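## Packing the insulated lunch bags: revised notes

Jade Doucette asked for the packing notes to be reissued before the April changeover, with the loading order stated once and in one place.

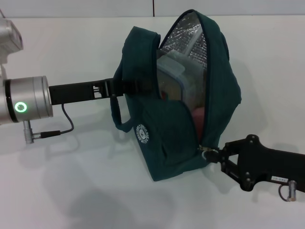

The soft-sided bag replaces the hard box for all single-meal orders out of the Grollton kitchen. The hard box stays in use for group orders and for anything going to Chisholm, where the bags would be stacked. A soft bag under load loses shape, the lining is pressed against the food container, and the air gap that does part of the insulating is gone.

**Before loading**

Open the zipper along its full run. A half-open bag forces the packer to tilt containers to get them past the flap, and a tilted lid is the most common source of leaks in our returns log. Stand the bag upright on a clean, flat surface and push the lining out to the corners by hand. Check the foil for splits at the fold lines. Small wrinkles do not matter. A split that shows the padding does, and the bag goes in the repair bin with a tag.

Cold packs come out of the freezer no more than 15 minutes before loading. Wipe frost off the outside. Frost melts into the bottom seam and is slow to dry, and a damp seam is where odor starts.

**Loading order**

1. Cold pack flat on the base, or upright against the back wall if the meal container is taller than it is wide.
2. Dense items next: whole fruit, drink, sealed yogurt.
3. Main container. Flat is preferred. Upright is allowed for dry or firm foods only, such as sliced cheese, cut melon, or crackers.
4. Napkin and utensils last, between the container and the front panel.

Sauces and dressings travel in the screw-top cups, never in a snap-lid container placed on edge. Colton Lachance tested both types in the Grollton kitchen, filled with water and carried on the regular delivery route. Of 106 snap-lid containers carried upright, 15 showed water outside the lid on arrival. The same containers carried flat showed 2. The screw-top cups were carried in both positions and stayed closed in every case.

**Closing**

Press the upper flap down over the contents and run the zipper slowly, with one hand holding the fabric ahead of the slider. If the zipper resists, something is too tall. Take the main container out and reload. Forcing the slider pulls the teeth away from the tape at the corner, and that repair costs more staff time than the bag is worth. The side straps are for carrying. They are not to be used to pull the bag closed.

**Temperature**

The bag slows warming; it does not chill. Food that goes in at room temperature will stay near room temperature for the whole trip, cold pack or no cold pack. Meals are to be chilled through before packing, and the target at handoff remains 40°F or below. Packers should probe one meal from each batch and write the reading on the route sheet, together with the time the bag was closed.

**Cleaning**

Empty the bag completely on return, including the space under the cold pack. Wipe the lining with warm water and dish soap, then with plain water. Do not scrub the foil side with anything abrasive. Leave the bag unzipped and upright until the base is dry to the touch. Bags are not to go in the washing machine. The outer fabric comes through acceptably, but the lining separates from the padding and cannot be glued back.

Food containers are washed separately, lids off. Lids that have bowed should be discarded even if they still snap shut.

**Stock**

Gullden has delivered the full spring order of cold packs, and the count on the shelf after delivery was 2686. Replacement zipper sliders are on order from Bratine. Until they arrive, bags with a failed slider stay in the repair bin and are not to be pinned or taped for use. Questions about loading go to Colton, and questions about supplies go to Jade.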